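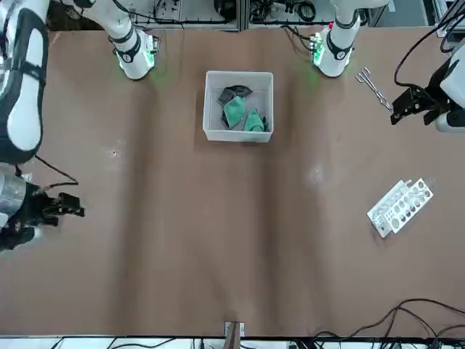

Sulemana bench: both arms, cloth bin between the mounts, tube rack to the side.

Sulemana Bench: Return-to-Service Checklist
Flerkside, ground floor
Reason for inspection: left arm failed to stop on command during cloth handling, January
Result: PASS WITH CONDITIONS (read the conditions)

Summary of the event

Both arms were clearing cloths from the bin. The right arm stalled with its fingers down inside the bin, and the operator pressed the stop on the pendant. The right arm, which was already stationary, stopped beautifully. The left arm carried on with its cloth for another 700 milliseconds, swung back over the bin and knocked its wrist against the other arm's forearm. No injury. One scuffed cover, one cloth on the floor, one operator who said a word that went into the first draft of this report and came out of the second.

Scale: OK / FIX / FAIL / N/A. A blank box counts as FAIL. So does a smiley face.

Section A. Before power

1. Main isolator off and locked, key with the inspector. OK

2. Arm mounts tight, no rocking by hand. OK
Comment: Checked both. Right mount bolts had been paint-marked at some point and the marks still line up. Left mount bolts have never been marked. FIX added as condition 2.

3. Covers and joint bands free of cracks. OK
Comment: Scuff on right forearm from the contact. Cosmetic. Left wrist took the other half of the bump and has nothing to show for it.

4. Cables clear of the arms' full travel. FAIL, then OK
Comment: "Clear" is a generous word for how we run cables on this bench. They loop off the arms, cross the table and go over the edge wherever they feel like it. One of the loops at the left wrist could reach the bin with the arm extended. Re-dressed and tied. Please leave the ties alone, even if they are ugly, and they are ugly.

5. Connectors at arm bases fully seated. FIX
Comment: Left base stop-signal connector was in, but the latch was up. It looked seated. It passed a visual check last time, signed by me. See Section C.

6. Tabletop clear of anything not needed for the task. FIX
Comment: Last night's rack and metal hand tool were on the list as "needed for the task." The task is cloths. I asked which cloth goes in the test tube rack and got a long answer.

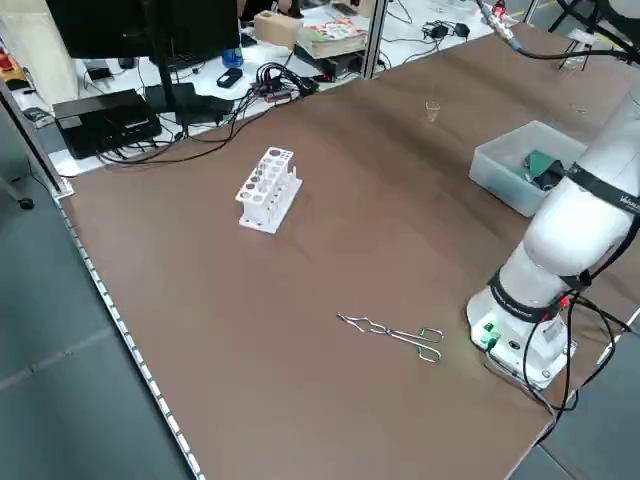

I'm leaving item 6 as FIX and moving on to power, with the note that a loose metal tool within reach of an arm is a small projectile waiting for a bad path plan. If the bench is running glassware in the afternoon, set up the glassware in the afternoon.

Section B. Power on, no motion

7. Base lights come up green on both arms. OK
Comment: They also came up green on the day of the event. A green light tells you the arm has power and is happy. It has no opinion on whether the arm will stop.

8. Pendant shows both arms, correct names, correct sides. OK
Comment: "Left" and "right" are the robot's left and right. If you stand across the bench facing it, they are the other way around. I have put this in every checklist I have written here and will put it in the next one.

9. Controller log opens and the clock is correct. FIX
Comment: The Clusov controller was 16 minutes slow. It took me most of a morning to match its log to the pendant log, during which I briefly proved that the fault happened before anybody switched the bench on.

10. Stop button on pendant: press, confirm both arms report stopped. OK
Comment: Repeated after wiggling each connector. Before the repair, wiggling the left one made the left arm miss the stop entirely. After the repair, no amount of wiggling does it.

11. Wall stop: same test. OK

Section C. Stop circuit

12. Stop signal wired separately to each arm. OK

13. Loss of stop signal to one arm stops both. FAIL, then OK
Comment: Our actual problem. The two arms are supposed to watch each other, so that if one stops for any reason the other one stops too. The setting had been turned off in the shared config, with the note "temporary, for Hutley demo." The Hutley demo was a success. The setting stayed off. With the link disabled and the connector latch up, the left arm only found out about the stop when its own watchdog timed out.

14. Setting in item 13 is locked behind the supervisor password. OK
Comment: It is now. The password has also been changed from the one on the sticky note.

15. Watchdog time reduced. OK
Comment: Was 700 ms. Now 84 ms, the lowest value that didn't give us false stops over a full shift.

Section D. Motion tests

16. Stop test at reduced speed, 300 mm/s, arms empty. OK

17. Stop test with cloth held. OK
Comment: Fingers stay closed on a stop. The cloth swings a bit. Do not reach in to steady it.

18. Stop test with one arm inside the bin and the other beside it holding a cloth. OK
Comment: Same arrangement as the event. I stood well back with my thumb on the button, feeling like someone defusing a laundromat.

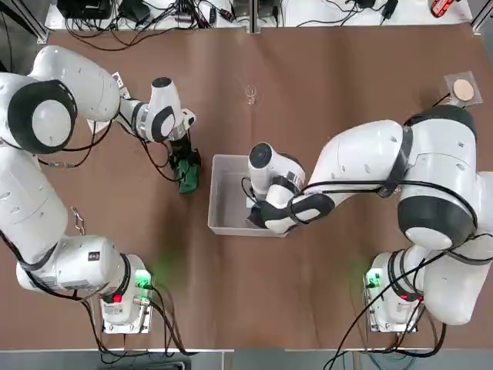 Áine Keane

Both arms stopped together on every press, including the ones I did without warning the operator. I also ran it with the roles swapped, right arm holding and left arm in the bin, as the original test sheet only ever asked for it one way around.

19. Shared zone over the bin: second arm waits until the first is out. FIX
Comment: The planner currently lets both arms work at the bin if it judges the gap to be big enough. I have seen how it judges gaps. Until the zone rule is in, one arm at a time over the bin. It will be slower. I've already had the email about it being slower.

20. Restart after stop needs a deliberate reset by a person at the bench. OK
Comment: Remote reset still shows up in the menu but is grayed out. Asked for it to be removed.

Conditions for use

1. One arm at a time over the bin until item 19 is closed.
2. Left mount bolts marked before the next full-speed run.
3. Base connectors checked by pulling on them. Looking at them is how we got here, and I include myself.
4. Controller clock corrected, then checked against the pendant at the start of each shift.
5. Any safety setting changed for a visitor gets written on the whiteboard with a name and a time to change it back. "Temporary" is not a time.

Speed limit stays at 300 mm/s until conditions 1 through 4 are signed off. Scuffed cover has been ordered; the bench can run without it. Signed copy is in the folder on the Sulemana bench door, 4:10 p.m.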